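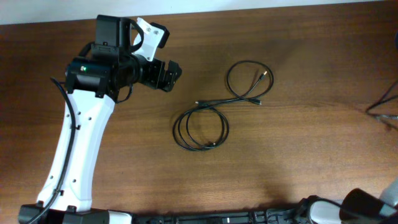

Chapter 4
Friction, or Why Your Furniture Stays Put

Push a bookcase gently and it will ignore you. Push harder and it will go on ignoring you, up to a point, and then it will lurch into the wall. Static friction is a polite force: it matches whatever you apply until it runs out of patience.

In this chapter we measure that patience. Section 2 works through the sliding crate problem from page 123, which many of you will have hoped was behind you. Tables of coefficients are on page 146. Bring a pencil and an eraser.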